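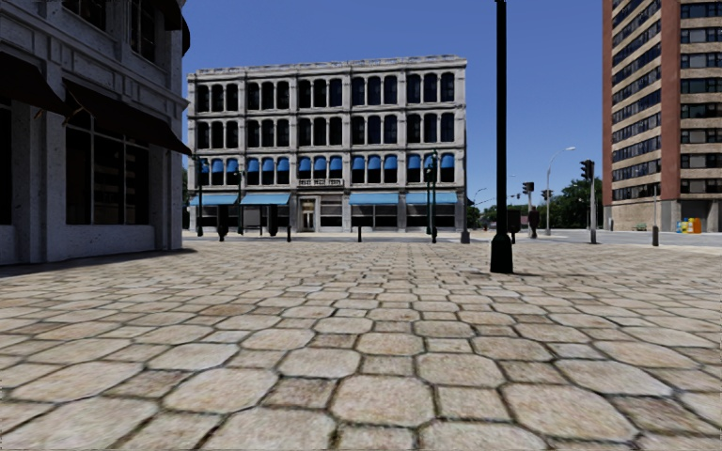 About Us

Hi, I'm Nkechi Balogun, and I run Oltico, which is a small boat shop at the end of Turkgate. We sell used powerboats between 16 and 26 feet, we fix outboards and sterndrives, and we do a lot of rigging work for people who bought a bare hull somewhere else and then found out how much stuff goes on it. If you've called us before, you've probably talked to me, or to my cousin Usman if I was under a console with a flashlight in my teeth.

I grew up around boats but not fancy ones. My dad had a 17-foot bowrider with a cracked windshield and a seat that folded down whether you wanted it to or not. We went out in it every weekend the weather let us, and I learned to dock it before I could drive a car. When the engine finally gave up I was the one who talked him into rebuilding it instead of selling, and I did about half of it wrong the first time. The impeller went in backward. I still have that impeller, it hangs on a nail over my bench.

After that I worked nine years at a big dealership as a rigger and then as a service writer. I liked the people and I liked the boats (some of them, anyway!), but what wore me out was the handoff. Somebody would spend a year's savings on a runabout, get a 20-minute walkthrough in a parking lot, and then call us in a panic from the ramp because they couldn't find the blower switch. I kept thinking there had to be room for a shop that took the whole afternoon. So I started one.

How we sell boats

We keep a short list. There are never many boats in the yard at one time and that's on purpose, we don't have the space and I don't want to sell something I haven't been through myself. Every boat gets a compression test, a look at the transom and stringers with a moisture meter, new fuel lines if the old ones look even a little tired, and a real run on the water. I write up what I find and you get the whole write-up, including the ugly parts. If the trim gauge reads wrong at the top end, it says so.

The sea trial is the part I care about most. We go out with you, your family if you want to bring them, and a normal load of gear, and we run the boat the way you'd run it. I want to know what it does at 3000 rpm because that's where a lot of people cruise, and I want to know if it'll hold plane there or if it starts to sag and plow. I want to know how much bow rise you get coming out of the hole with two people in the back seat. Top speed is fun and we'll absolutely go find it, but you'll spend maybe one percent of your summer there.

If there's chop, even better. A flat calm morning makes every hull look good. I've had people cancel a trial over a bit of wind and I always try to talk them out of it — a breezy afternoon will tell you more about a boat in half an hour than a whole week of glass.

The water test also has to include docking. I'll do it first, then you do it, then you do it again. Bring shoes you don't mind getting wet.

The service side

This is most of what we do, hours-wise. Two bays, one lift, and a test tank that Usman welded up the first winter and has patched every winter since. We work on most of the common outboards and on the sterndrives that people around here own. If you've got something rare or very old, call first and we'll tell you straight if we're the right shop. Sometimes we aren't, and I'll give you a number for somebody who is.

A few things people ask us all the time:

Yes, you can watch. There's a stool. If you want to learn how to change your own gear lube, come in on a slow day and I'll show you on your own boat, and next year you can do it at home and keep the money.

Yes, we'll put in parts you bought yourself, as long as they're the right ones. We'll look up the part number before you order if you send it over.

No, we don't do fiberglass beyond small gelcoat chips. The dust gets into everything, and there are people who are much better at it than we are.

We do winterizing starting as soon as the nights get cold, and the basic outboard package is $540 with an oil change, lower unit service, fogging, fuel treatment and battery storage. Sterndrives take longer and cost more and I'd rather quote those after I've looked. February is our quietest month and it's honestly the best time to bring in a big job like a repower or a full rewire. By the time the first warm weekend hits, the phone goes crazy and everyone wants everything by that afternoon.

Who's here

It's a small crew. I do sales, sea trials and most of the diagnostics. Usman does the heavy mechanical work and all the trailer stuff (bearings, brakes, lights, he's weirdly into trailer lights). We bring on one or two extra hands in spring, usually students from the marine tech program, and a couple of them have come back for a second season, which made me very happy.

And then there's Ukby, who is a boat. Ukby is our shop boat, a 19-foot center console with the paint worn off the gunwales where everybody steps. She had 2779 hours on the engine the last time I wrote it in the log, and she starts on the first turn of the key pretty much always. We use her for towing people back in, for trying out props, and for teaching. The name was on the transom when we got her and the previous owner didn't know what it meant either, so we left it alone.

Lessons

I started doing these for customers and then other people asked, so now anyone can sign up. It's two hours on Ukby or on your own boat. We cover ramp launching, docking in a crosswind, anchoring, reading the markers, and what to do if the engine quits. I keep it to three people at a time so everyone gets plenty of time at the wheel. Couples, please, both of you drive! I've met so many folks who've been on the same boat for ten summers and have never once brought it in. It isn't hard, it just takes some repetition and a patient person standing next to you.

We also do a trailer backing session in our lot in the mornings before we open, with cones. You'll hit a cone. I've hit all of them.

Buying from you

We buy boats too. If yours has been sitting under a tarp for a few years, that doesn't scare us off. Send pictures of the engine, the hull sides, the bilge and the trailer, plus the engine hours if you know them. I'll give you a range over the phone and a real number after I've seen it. If you accept the number, we ask you to have the title in hand, and we pay the same day. We'll also sell on consignment, and for that there's a flat $500 fee for the inspection and cleanup up front and a percentage when it sells. The percentage depends on the boat so just ask me.

Finding us

Go all the way down Turkgate until you run out of buildings and you start seeing masts. If you're towing, use the second gate, the first one is tight and there's a post with a lot of different colors of trailer paint on it. We open at 8 a.m. and we're usually around until 5, later in summer if the light's good and we're out on a trial. If the office is locked, walk around back to the bays and yell.

You can call, email, or use the form on the contact page. I answer email at night mostly. Tell me what boat you've got or what you're thinking about, how many people you usually carry, and where you like to go. If you don't know yet, that's fine too, come by and sit in a few and we'll figure it out — the coffee's on until noon.

Nkechi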